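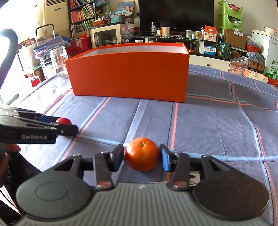

Does a statement of concern ever get anyone out of a cell? Rarely, in my experience, and I have drafted 23 of them.

I was drafting the next one when the Korholm office rang. Two women from the tenants' group in Skerimari had been taken from a bus and were being held at Grisgate, in the old customs building. The charge was obstructing a road. The road in question had been closed for repairs since September.

"We need it out by four," said the voice from Korholm. "Firm, but not inflammatory."

I asked what an inflammatory one would look like. There was a pause while this was considered, or while a sandwich was eaten.

I wrote that we viewed the detentions with grave concern. I took out "grave" because we had used it for the eviction in spring, and then put it back, as the women were presumably no less locked up than the evicted had been evicted. I called on the authorities to respect their obligations. I listed the obligations. By ten to four it had 395 signatures, many from people who sign everything, and I include myself.
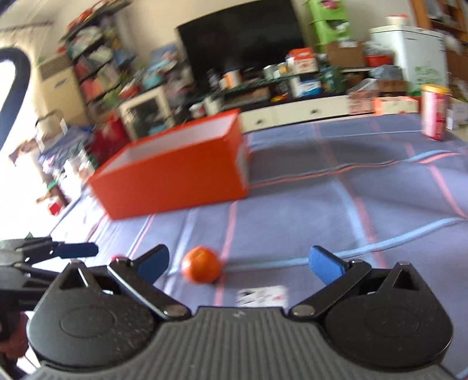 At six the ministry replied, which was quick for them. They thanked us for our interest and said that nobody was being held at Grisgate, that those being held were in good health, and that they would be seen by a lawyer in due course. I read it twice to see if the writer had noticed.

Korholm was delighted. "They've engaged," said the voice.

"They've contradicted themselves."

"That's still engagement."

I took the night bus out there, against advice. The guard at the customs building had our statement printed on the desk, with a mug standing on it. He told me he had counted the signatures himself – it was a slow shift – and there were now 1,181. He seemed rather proud, as if they were his. 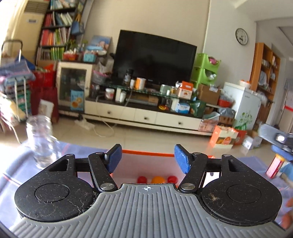 "Does it make a difference?" I asked him.

"To me? I had to find paper."

Shortly after five in the morning a side door opened and the 2 women came out with their shoelaces in their hands. No one gave a reason. The younger one sat on the kerb to do up her shoes and asked who I was. I said I had written the statement.

"What statement?" she said.

I rang Korholm from the bus stop. They already had the headline.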